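Narano Counter Arm, trial kit: safety and acceptance checklist
Sutherland kitchen, first visit
May 5, 2024
Result so far: not accepted. Two items failed, one left open.

I have gone through Narano's own sheet in its own order and added comments where a tick seemed too generous. The sheet was plainly written for a bare bench. The brochure sells the kit for "everyday kitchens", so an everyday kitchen is what it gets.

1. Reach area agreed and marked
Pass, with reservations. The manual asks for a clear margin of 32 cm on all sides of the gripper. You won't find that on a worktop with a toaster, a kettle and a toaster oven on it, and the installer's answer was that small appliances "don't count". The manual does not say so. I want that in writing from Narano.

2. Cables secured along the arm
Fail. The black cables loop out to the left and right of the column before going back up. The fitting guide wants a tie every 5 cm or a sleeve. A hanging loop at the height of cereal jars and canisters is a snag waiting to happen, and the sales sheet calls the cable run "tidy".

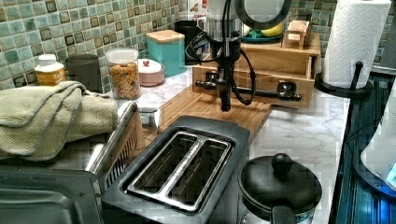 3. Heat sources unplugged
Pass. Toaster, toaster oven and kettle all off at the wall for the trial. Note that a folded towel is lying over the top of the toaster oven. Move it before anybody plugs that oven in again. The kit has no means of knowing whether an appliance is on, and the word "aware" in the brochure should come out.

4. Stop button within reach of a person standing at the counter
Pass. Pressed 3 times. It stopped each time. The restart is another matter: one press on the tablet and the arm is live again, with no second confirmation. Lorkska's kit, which we looked at before this one, made you hold the key down. I preferred that.

5. Worktop obstacles entered in the map
Partly done. The software takes up to 64 objects, which sounds plenty until you find that each has to be typed in by hand with a height. The canisters and the drawer organizer went in. The cutting board did not, as the installer thought it too thin to matter. It lies at an angle in front of the organizer, well inside the working area, and thin things get caught and dragged. Enter it.

6. Approach to drawers
Open. The claim is that the gripper lines itself up square with a drawer front and keeps its distance until told to go in. Lining up I will grant them.
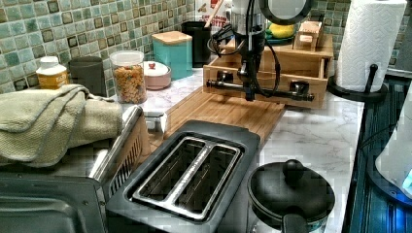
Keeping its distance is harder to judge, as the tablet gives a number for the gap and I had no way of checking it on the day. I don't sign for a figure the product reports about itself. Bring a feeler gauge or a plain ruler to the next visit. Also ask what happens if the drawer sticks. The manual's one line on pulling force refers you to an appendix that wasn't in the box.

7. Fixed fittings and upright rods
Fail. The map treats a rod as a flat face of the same width, so the planned path goes far too close. This matters here: there is a dark bronze rod held off the wood by a bracket, with marble behind it, and the fingertips are narrow and pointed. Gripper on metal is a scratch. Metal on marble could be a chip, and the warranty leaves out "decorative surfaces".

Before a retest:
- slow speed only near the rod
- a soft cover on each fingertip
- somebody's hand on the stop button throughout

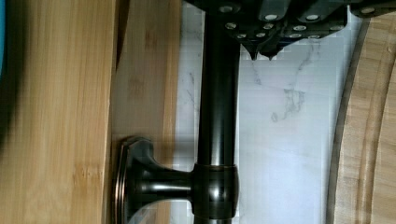 Diltemar commented on the draft that item 7 is too harsh, because a rod could be entered as a post and given a wider margin, and the next software release is meant to do this by default. My reply is that I inspect the release that came in the box. If the post setting works, show me on the retest and the mark will change.

8. Screws and fasteners checked by hand
Pass. None loose to the touch. No torque values supplied, so that's as far as the check goes.

9. Paperwork
Incomplete. Missing: the appendix on pulling force, the written answer on small appliances, and any cleaning instructions for the gripper. For something sold to work near food, I'd have expected that last one on page one.

Retest after items 2 and 7 are put right. Trial fee to be held until then.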